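Brundivitz 手持金属探测器评测:夜间营业场所门岗使用记录

2月17日 星期二

夜店和酒吧的门岗安检,国内多数场地仍靠目测加翻包。近几年持械入场的案件使保险公司开始在续保问卷里加问门岗设备,不少中小场地因此第一次采购手持式金属探测器。本文评测的是 Brundivitz 的标准款手持机,由经销商 Federo 供货,自费购入两台,含充电座和腰挂皮套。对比机是门岗原来在用的 Todorova 旧款,已服役四年,线圈和外壳均无维修记录。

测试地点为 Hillero,一家以舞池为主的场地,周五、周六营业到凌晨,入口为单通道,门外排队区有顶棚,门内两米处即是寄存台。选择这里的原因很简单:通道窄,音响功率大,寄存台是金属框架,门口还有一道铁质卷帘,对探测器来说属于不太友好的环境。在会议室里测出来的数据,到了这种门口往往要打折扣。

外观与握持

机身为扁平桨形,探测区在前端,手柄在后端,中间没有折叠结构。带电池实测重量452克,比 Todorova 重。重心偏前,单手平举时手腕负担较明显,连续扫描二十分钟以后,两名操作员都会不自觉地把肘部贴在身侧借力。手柄截面接近椭圆,戴薄手套可以握稳,戴冬季厚手套时拇指够不到灵敏度键,需要换手。

按键共三个:电源、灵敏度、提示方式。电源键要长按一秒,误触概率低。灵敏度键短按循环三档,没有锁定功能,这是本机的一个设计缺陷,后面会再提到。提示方式键在声音、振动、声音加振动之间切换,关机后记忆上一次设置。

指示灯位于手柄上方,绿色为待机,红色为报警,黄色为电量不足。红灯亮度足够,在频闪灯光下仍能辨认。黄灯与绿灯在暗处的色差偏小,操作员里有一人为红绿色觉异常,基本无法区分二者,只能靠电量不足时的间歇提示音判断。建议厂家改用闪烁频率区分。

灵敏度

测试物品分为五类:折叠刀、普通钥匙串、硬币、皮带扣、铝制酒壶。每类物品分别置于外套内袋、裤子前袋、腰后和脚踝处,由同一人穿着,操作员不知道物品的位置。扫描速度按说明书要求控制,探测面与衣物距离保持在一个手掌厚度以内。

低档下,折叠刀在外套内袋和裤子前袋均能稳定触发;在腰后位置,如果同时系有大号金属皮带扣,报警会连成一片,操作员难以判断是一个目标还是两个目标。铝制酒壶的表现与折叠刀接近。单枚硬币基本不触发,符合低档的设计用途。

中档是 Hillero 最后采用的档位。钥匙串、折叠刀、酒壶全部触发,硬币在三枚以上叠放时触发。脚踝位置需要注意:地面如果有金属排水盖板,探测头下放到脚踝高度时会持续报警。换到无盖板的地面后恢复正常。这一点 Todorova 同样存在,只是程度轻一些,因为它的探测区更短,离地面的有效距离更大。

高档在夜店环境里实用性有限。衣服拉链、内衣钢圈、鞋内钢片、口香糖锡纸都会报警,几乎每一位客人都要二次检查,队伍很快堵住。高档适合查验已经引起怀疑的个别随身物品,不适合逐人扫描。

误报统计

误报率是门岗最关心的数字,也是各家厂商宣传页上最含糊的一项。本次统计口径如下:报警后经客人自行出示物品或操作员二次扫描,未找到任何需要处置的物品,记为一次无效报警。手机、钥匙这类允许携带的物品也归入无效报警,因为它们同样占用通行时间。扫描前已提醒客人将手机和钥匙拿在手上。

统计期内共扫描600人次,均为中档,声音加振动。无效报警203次,主要来源依次为皮带扣、鞋内钢片、忘记取出的钥匙和首饰。戏服和表演服装的情况单独说明:Hillero 每周有一场变装演出,部分观众也会盛装到场,裙撑、束腰和亮片装饰中的金属件会使腰部以上几乎全程报警。这部分客人如果按常规流程处理,等待时间会明显长于其他人,也容易让人觉得受到区别对待。门岗后来的做法是改用低档扫描躯干,手袋单独检查,由客人自选操作员。这属于流程问题,与设备本身关系不大,但采购时应一并考虑。
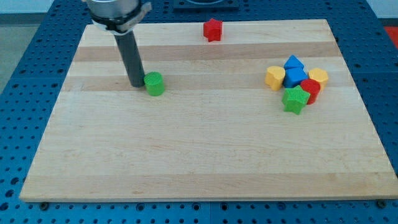
全文 3,809 字|预计阅读 11 分钟

抗干扰

音响低频对本机没有可测的影响。将探测器靠近低音箱侧面,未出现误触发。对讲机是主要干扰源:操作员按下发射键时,如果对讲机与探测头距离小于一臂,本机会短促报警一次。把对讲机移到非持机一侧的肩带上,问题消失。说明书对此只写了一句“远离强电磁场”,没有给出距离,建议补充。

两台同时工作时,探测头相距小于半米会互相触发。单通道门岗不受影响,双通道门岗应在两名操作员之间留出间隔,或者错开站位。Todorova 旧款与 Brundivitz 混用时也有相同现象,间隔要求差不多。

铁质卷帘的影响取决于角度。探测面平行于卷帘时偶有报警,垂直时没有。操作员背对卷帘站立,让客人站在通道内侧,即可规避。如果场地入口无法调整站位,建议在购买前向经销商借机实测一晚。Federo 提供借机,需交押金,运费自理。

振动与声音

夜店门口的噪声使声音提示基本失去意义。室内音乐开到正常营业音量时,站在门内的操作员听不见蜂鸣,只能看灯或感受振动。本机的振动电机安装在手柄末端,强度中等,戴手套时仍可感知,但提示有延迟,探测头移过目标后才开始振动。操作员需要把扫描速度放慢,或者在振动后回扫一次确认位置。Todorova 的振动起始更快,强度偏弱。

耳机接口位于手柄底部,可接单侧耳机。耳机模式下外放关闭,对于不希望当众报警的场合比较合适。接口没有防尘塞,用了几周后接口内可见积灰,尚未影响使用。

续航与充电

本机使用可更换的方形电池,与充电座配套,也可换装一次性电池。充满后一个营业夜(晚九点至凌晨三点,扫描集中在前三个小时)没有出现电量不足提示。连续两晚不充电,第二晚收尾阶段黄灯亮起,此后仍可工作,但灵敏度有所下降,中档表现接近低档。鉴于黄灯不易辨认,建议每晚收工后固定充电,不要依赖指示灯。

充电座为双槽,两台可同时充。座体底部的防滑垫粘接不牢,其中一块在第二周脱落。触点为弹片式,探测器必须放正才能接通,放歪时没有任何提示。有一晚因为没有放正,次日开工时电量不足,只好启用备用电池。充电座应当在接通时给出明确指示。

耐用性

统计期内发生过两次跌落,一次落在水泥台阶上,一次落在寄存台边缘。外壳有划痕,探测功能无变化。探测区边缘的橡胶护条在跌落后翘起一小段,按回后没有再脱开。饮料泼溅一次,擦干后工作正常。厂家未标注完整的防护等级,只写了“可在小雨中使用”,因此没有做浸水测试。

外壳表面为细磨砂,容易留下汗渍和粉底,用酒精棉片可以擦净。表演夜之后建议逐台清洁,探测头频繁接近客人衣物,卫生问题以往很少被提到。皮套的金属扣会触发探测器自身的报警,每次入套前需要先关机。皮套做成这样,很难理解。

操作员培训

说明书为十六页,中文翻译基本通顺,扫描顺序图画得清楚:从一侧肩部开始,沿手臂外侧、腋下、躯干侧面、腿外侧到脚踝,再从内侧返回,正面和背面各一次。按此顺序完整扫描一人,熟练操作员需要十秒左右。实际营业中,门岗普遍会省略背面和小腿内侧,漏检多出在这两处。

前面提到灵敏度键没有锁定功能。统计期内至少有一晚,一名操作员在换手时误触,把中档切到高档,过了一段时间才发现,那一时段的数据已从统计中剔除。没有屏幕,没有档位标识灯,唯一的提示是切换瞬间的短音,在噪声环境里等于没有。解决办法是每次交接时用一枚固定的测试物复核档位。Hillero 用的是一把旧钥匙,挂在寄存台后面:低档不响,中档响。每次开机、换人、更换电池后都测一次,记录在交接表上。

需要说明,手持金属探测器只能发现金属物品,对玻璃瓶、陶瓷刀和药物没有作用,也不能代替入口视频监控、清场时的外围巡视以及与辖区派出所的联络。从公开报道看,许多冲突发生在打烊前后的门外区域,参与者当时已经离开安检范围。场地如果只有一份预算,应先看门外照明和散场时的人手是否到位,再考虑探测器的档次。

与 Todorova 旧款的对比

探测范围:Brundivitz 探测区较长,扫描躯干所需的往返次数更少,单人用时略短。定位精度:Todorova 较好,报警位置集中,便于请客人直接取出对应口袋的物品。重量:Todorova 占优。振动:Todorova 响应快,Brundivitz 强度高。电量提示:两者都不理想,Todorova 至少有三格指示。灵敏度调节:Todorova 为侧面旋钮,位置可目视确认,误触后也容易发现。耳机接口:Todorova 没有。充电方式:Todorova 需取出电池另行充电,Brundivitz 可整机入座,日常管理更省事。

以门岗的使用强度看,Todorova 旧款在核心指标上没有明显落后。已经持有该型号且状态良好的场地,没有更换的必要。新采购的场地目前已难以买到 Todorova 旧款全新机,二手机的线圈老化情况无法从外观判断,不建议购买。

售后

充电座防滑垫脱落后联系了 Federo,两个工作日内得到答复,寄来一套新垫,未要求寄回旧件。关于灵敏度锁定的问题,对方回复称已转给厂家,预计4月的批次会调整按键逻辑,改为长按切换,已售出的机器能否更新尚无说法。保修期内的线圈故障为整机更换,电池只保半年。发票和合格证随箱附带,续保时可以直接提交给保险公司。

评分

探测性能:八分。中档下对折叠刀类目标稳定,脚踝位置受地面影响。
抗干扰:七分。对讲机和邻机干扰可以通过站位解决。
人机设计:五分。无档位指示,无锁定,黄绿灯难以区分,重心偏前。
续航与充电:七分。单晚够用,充电座触点需要改进。
耐用性:八分。跌落和泼溅后功能正常。
附件:四分。皮套不合用。

适用建议:单通道、每晚客流数百人的酒吧和舞池类场地,可以购买,双机轮换,中档使用,配一件固定测试物。双通道场地先借机测试邻机干扰。以演出和主题派对为主的场地,应提前制定针对演出服装的检查流程,并在门口和售票页面写明,使客人到场前就知道会扫描哪些部位、可以要求由谁来扫描。

4月批次到货后会补测按键部分,结果更新在本页末尾。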